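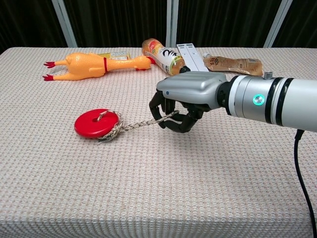 Figure 1. The arm and hand at our test table, with the fingers hooked around a braided cord.

Planning the Purchase of a Second Manipulation Station
Final report, Equipment Planning Project
Jericho Estrella and Toshiko Kudo

1. How we came to this topic

When we signed up for the spring project we both expected to be writing control code, and we were a little let down to be handed a spreadsheet. Our lab wants a second manipulation station so that two groups can work at once, and our job was to find out what that would cost, what should be bought first, and what could wait. By March we had come around completely. Planning a purchase means understanding every part of a station well enough to argue about it, and we argued about all of it – hands, cables, curtains, even tablecloths.

We'd like to thank everyone at the Vekcombe teaching lab who put up with our questions, especially the ones we asked twice.

2. What the station has to do

The second station should handle the same kind of work as the first: picking up, pulling and sorting ordinary objects that vary in shape and softness. The cord in Figure 1 is a good case. A cord is thin and it bends wherever it likes, and the red disc it is looped through lies flat on the cloth, so the fingers have to get hold of something that gives them very little to hold. The other items on the table ask for different things again. A bottle on its side has liquid in it and may roll, a pouch changes shape when squeezed, and a rubber chicken is soft and long with feet that catch on things (it is also everybody's favorite, and we budgeted for another one).

From this we wrote down our requirements. The hand must have several jointed fingers. We looked at simple two-jaw grippers, which are far cheaper, and we agree they would do for boxes, but the exercises in the current course lean heavily on cords and pouches. The arm must show its status in a way that a student standing at the table can read without turning to a monitor. The ring light on the forearm of the present arm does this nicely, and we put it down as a requirement after using it for a week and missing it when we sat down with a demo unit that had none.

3. The options

We collected three quotes. To keep them comparable we worked in points, where 100 points is the full sum the lab has set aside for the year.

The Nornley package came to 109 points with arm, hand, mounting and training included. It was the offer we liked best on paper, and the sales engineer was very patient with us, but it is over the limit before a single cable or spare fingertip has been bought.

The Sakamoto package came to 82 points for the arm and hand. Mounting is separate and training is not offered, although the manual is clear and Toshiko got through the setup chapter in one evening. That leaves 18 points for everything else.

The Prundow offer was a rental. It is the gentlest on this year's budget, but we carried the monthly fee forward and found that after two years the lab would have paid more than the Sakamoto price and would own nothing. For a one-semester course we would have recommended it. For a permanent station we can't.

4. The small things

Our first draft had one line called "accessories," and our instructor sent it back with a question mark beside it. She was right. Once we sat down by the existing table with a notebook, the line grew into most of a page.

Cabling came first. The black cable under the arm hangs in a curve, and there has to be enough slack for the arm to reach across the table without the cable dragging over the objects. We added longer cables and a set of clips. Next came the surroundings. A dark curtain on metal poles keeps the background plain, and we had assumed one came with the room. It doesn't, so curtain and poles went on the list. The tablecloth went on too, in duplicate, in the same light beige waffle weave, so that one can be washed while the other is in use.

Then there are the objects themselves. Household items are cheap but they wear out or get eaten, and we suggest a small standing amount for replacing them every semester.

All of this together takes about 10 points, which leaves 8 in reserve under the Sakamoto plan. Jericho wanted the whole reserve held for finger repairs. Toshiko wanted part of it spent on a paid training day from an outside trainer. We settled on keeping it unspent until the station has run for a month, and then letting the lab decide.

5. Recommendation

We recommend the Sakamoto arm and hand, ordered before the summer break, with the mounting and curtain ordered at the same time. The objects and cloths can be bought locally in the week before classes start. The full price table and the three quotes are in the appendix, along with our notes on delivery times, which changed twice while we were writing and should be checked again before anyone signs.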